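Sunday, evening

Fourth day on the right arm fault. Lesia on the left behaves. Flivia on the right does not, and I no longer believe it is the gripper.

History, for when I have forgotten it: the task is to move aluminum corner brackets between the table and a cardboard box. At 20 percent speed the right arm will descend into the box, report the move complete, then refuse the close command. The log gives code 11, a communication timeout on the tool port. It clears after a restart and comes back when it likes. A wrong finger command with the arm that low could drive the fingertip into the box wall, so both enable switches stay within reach and hands stay out of the box while power is on.

Started at 4 with the position check. Brackets on the cloth first, then the same approach with parts in the box. Speed limit left where it was. 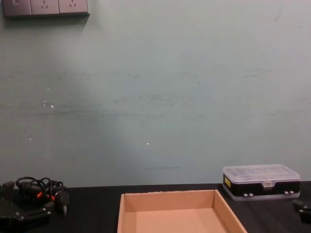
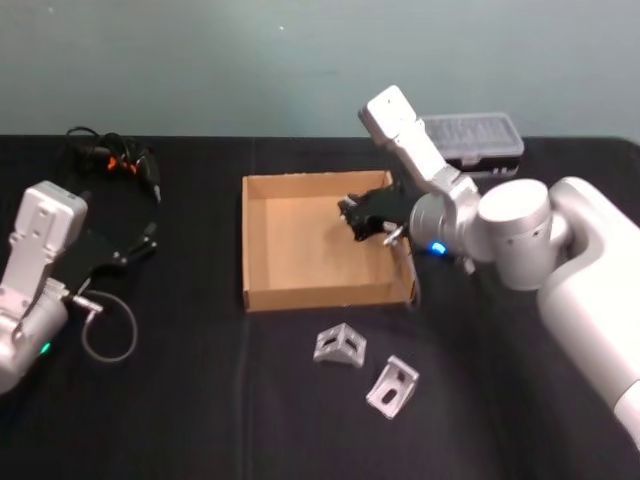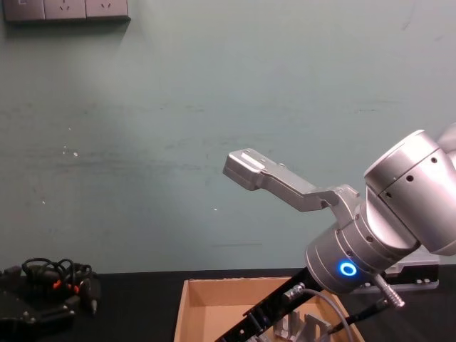
Right gripper check. Second picture: gripper lowered into the box, both brackets still on the cloth. Third: parts in the box.

The timeout came back twice. Both times the wrist was rotated near the end of its range and the gray cable had less slack than I like. I held the arm still and sent 400 open and close commands with the wrist at its middle angle – no timeouts. Turned it back toward the limit and the fault returned within a minute.

That points to the cable or the connector at the wrist. It does not prove it. I changed the angle and the cable tension together, so the test is weaker than I wanted. Should have fixed one and moved the other.

Sarla Agarwal thinks the Usmani controller drops the port when the supply voltage dips. She may be right, and her test is easy: meter on the supply, same motion, watch for the dip. She wants the log from the Irnemton bench to compare. Sent it before dinner.

Powered down and tagged the right arm out of service. Tomorrow the meter first, then swap the tool cables left to right and see whether the fault follows the cable. No automatic runs on either arm until then.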